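Section 7: Fitting the finger pads and getting the gripper ready for a session

Okay, if you've made it this far you've got a printed frame, a trigger that moves and a bag of screws that somebody has probably already mixed up with the Wirkelier kit. Good enough! This section gets the pads on, gets them square and gets you to your first cloth fold. Give yourself most of a club night for it the first time. I've got it down to half an hour, but I've also done it on every gripper we own.

If you're joining us from the Skedcombe group, your arms are the older print and the pivot is a bit tighter. Everything else matches.

What you need on the bench

Two finger pads, left and right
The linkage you put together in Section 6
Pad screws (the short ones, from the tub marked PADS)
A small hex driver
A file or a bit of fine sandpaper
One cloth from the practice box

7.1 Clean up the pads

1. Run a fingertip along every edge of both pads. You're feeling for burrs and stringy bits left over from printing.
2. File off anything that sticks out. Go gently, a few light strokes will do it. Pay extra attention to the bottom corners, where the strings love to hide.
3. Leave the inner faces alone. A few scuffs on the face don't matter and a slightly rough surface grips cloth better than a polished one anyway. Roxana Voicu sanded a pair to a lovely smooth finish last April and they couldn't pick up a sock.
4. Blow out the screw holes. If a screw won't start by hand, there's still plastic in there.

Caution: wear the safety glasses when you're filing. Yes, even for one tiny burr.

7.2 Mount the pads

1. Lay the gripper on the bench with the trigger facing you and the jaws open.
2. Hold the left pad up to its mount so the flat inner face points at the middle of the gap. The top edge with the two holes in it should be facing up at you.
3. Start both screws by hand, then stop. Don't tighten anything yet.
4. Do the same on the right.
5. Close the jaws slowly and look at where the faces meet. They should touch flat along their whole length. If one corner gets there first, loosen that pad, nudge it and try again (this is the fiddly bit, sorry).
6. Once you're happy, snug the screws up a quarter turn at a time, swapping between them.

Caution: these are plastic parts and the threads strip easily. Snug is plenty. If you hear a creak, back off.

Note: keep your other hand off the trigger while you're lining things up. It pinches! Yến Ông has asked me to put this in bigger letters, but plain text is what we've got.

7.3 Check the pivots

1. Open and close the jaws all the way, slowly, and feel for any catching.
2. If it catches at the same spot each time, look at the pivot on that side. The hole needs to be clear and the arm shouldn't be rubbing on the bar next to it.
3. Wiggle each pad sideways. A tiny bit of give is fine. If it rattles, go back to 7.2 and check your screws.
4. Don't oil anything. Oil ends up on the pads, then on the cloth, and then you're doing club laundry.

7.4 Line up over the table

We practise on a bare bit of tabletop because cloth is hard enough without clutter around it. Clear away screws, pens and your snack before you start recording.

1. Plug in the camera and open the preview in Kerent. Wait for the picture to settle.
2. Hold the gripper over the table with the pads tipped down a little, so their lower edges are nearer the wood than the top edges.
3. Open the jaws right up. You want to see both pads in the preview with a wide gap of table between them.
4. Look at the top edges. If you can find both holes on each pad, you're at a decent angle. If one pad is hogging the picture, roll your wrist until they even out.
5. Keep the cloth ahead of you to begin with and bring the gripper to it. Starting right on top of it makes for a useless recording, as there's no approach to learn from. 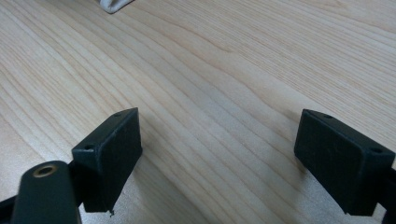

Figure 7. Jaws open over the practice table, nothing between the pads.

Don't fuss if the parts closest to the camera look blurry. The arm and its brass ring sit very near the lens in this view, so judge your focus from the table instead. If you can make out the wood grain in the middle of the gap, you're set.

Note: overhead lights put a shine on the table. A bit of shine is okay. If it washes out the cloth as well, turn yourself and the gripper a little until it calms down.

7.5 First recording

1. Press record and count to two before you move.
2. Come in slowly, close on one corner of the cloth, lift, fold it over and let go.
3. Open the jaws fully before you pull away, or you'll drag your nice fold back across the table with you.
4. Stop the recording and save it under your own initials.
5. Do 21 folds, then hand the gripper to the next person. Your wrist will thank you.

The class target is 1000 good folds across all the teams, and a wonky one is still worth saving if you let go cleanly. Delete the ones where you bumped the camera.

When you're done, leave the pads on, open the jaws and hang the gripper on its hook. Charging and copying your files over to the Vasilakis drive are in Section 8.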